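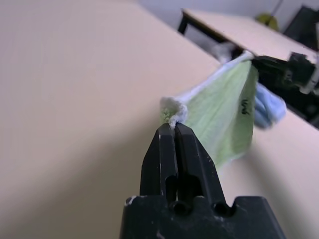
Which process decides that the towel is tight enough to stop pulling?
The Medon planner decides, using the tension estimate it gets from Su. The arm drivers only enforce the hard force limit and have no opinion about towels.

Sollell Cloth Handling, software meeting
Sat 30 March, held on a Saturday by popular lack of objection
Present: planning, perception, controls, tooling. Apologies from simulation, who sent a long message instead (see item 5).

1. Minutes of the last meeting
Accepted with one correction. The February minutes say the regrasp timeout "was fixed." Planning asked that this read "was changed." Controls asked that it read "was made longer." The second wording was adopted.

Matters arising: the wiki page on cloth states still lists a state called FOLDED_ISH. Tooling had agreed to remove it and reported that two scripts depend on it. It stays until the scripts are gone. The scripts have no listed owner, and tooling was made owner for having looked.

2. Stretch step: when to stop
The stretch step moves the two grippers apart until the estimated tension crosses a threshold. The estimate mixes wrist force with the shape of the top edge as Su sees it. Perception pointed out that the two halves of the estimate are computed at different rates and joined by a function named combine_final_v2. There is also a combine_final. Both are called.

Controls would like the wrist force to be trusted on its own. Perception would like the edge shape to be trusted on its own. Planning would like one number and does not mind whose it is.

Discussion of the lag followed. The force reading used by Medon can be up to 100 ms old when the stop decision is made, so the grippers keep separating for that long after the towel has had enough. With a fresh grip this does no harm. With a grip on the last bit of a corner, the corner leaves. Controls proposed slowing down once the edge is nearly straight, which planning said was already in the code. It is in the code. It is behind a flag, and the flag is off.

Agreed: turn the flag on, on the test branch only, and delete whichever combine function turns out to be the one we didn't want.
Action: planning for the flag. Perception for the deletion, after finding out.

3. Results from the replay set
Tooling ran the full replay set through Jevard overnight. 764 episodes loaded. In 202 of them the old and new edge trackers disagree on where the lower edge is by more than the allowed margin. Tooling had hoped to bring a neat chart to the meeting but Jevard draws both trackers in the same blue. A ticket for this exists and is older than the new tracker.

Perception went through a batch of the disagreements by hand and put them down to three things, in no strict order:
Sag. When the top edge is held taut the bottom one hangs in a wavy line, and the old tracker fits a straight line to it anyway, with great confidence.
Ribbing. The texture of the terry gives the new tracker plenty of small edges to admire. It sometimes prefers one of these to the border.
Neighbors. A second towel left crumpled on the table gets merged into the mask when it touches the held one in the head view. The wrist view usually keeps them apart, if the held towel isn't covering the join.

Planning asked whether the bottom edge matters at all during the stretch. It doesn't. It matters in the next step, which lays the towel down bottom edge first and needs to know where that edge is going to land. Perception will therefore stop treating sag as an error and report it as a curve. Planning asked for the curve in table coordinates. Perception asked since when planning had cared about frames. This was settled outside the meeting's main line of business, and the answer is table coordinates.

Also noted that the small loop or tag on the top border of the green towel makes a small bump in the tracked edge. The smoother removes it. Perception suggested keeping it, as a handy landmark for which way up the towel is. Controls observed that other towels may have it elsewhere or lack it. Left as an optional feature, default off, where it will have company.
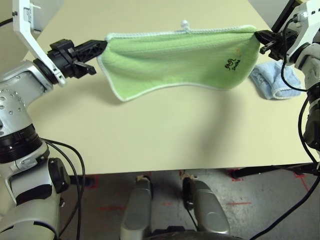
4. Two-arm timing
Each arm currently gets its own trajectory and they agree to start together. They don't agree on much after that. If one driver drops a waypoint, it catches up at its own pace and the towel acts as the synchronization mechanism, a job it was never reviewed for.

Three fixes were offered. Planning prefers a single trajectory for both arms, with the distance between grippers as a variable of its own. Controls prefers to keep separate trajectories and share a clock. Tooling prefers whichever one Jevard can already display, and that is neither.

The single trajectory was chosen on the grounds that the grip distance is what we keep trying to compute afterward. Controls wants it recorded that the shared clock will be needed as well. Recorded.

Action: planning to draft the message format. Please keep it shorter than the last one, which runs to 600 lines with comments and is no clearer without them.

5. Message from simulation
Read out in part. Simulation reports that the cloth model now sags correctly, provided the towel is never put down. On contact with the table it vibrates, then departs. A smaller time step cures this and makes one fold take longer than lunch. Simulation asks whether the group would accept a sim that covers only the part in the air. The group would — with a sticker on it saying so.

6. Tooling
Jevard can now jump to the first frame where the grip state changes. It can't yet jump back. Restarting it works well.
Log names will get the planner version in them from the next build. Old logs keep their old names, including the batch called "newest."
Action: tooling to give each tracker its own color before the next replay run.

7. Any other business
The threshold for "taut" is set in the planner config, in the launch file and in a test. All three values differ. The launch file wins at run time. Planning will move it to one place and tell people where.

Next meeting: same room, on a weekday. Items to tooling by the evening before.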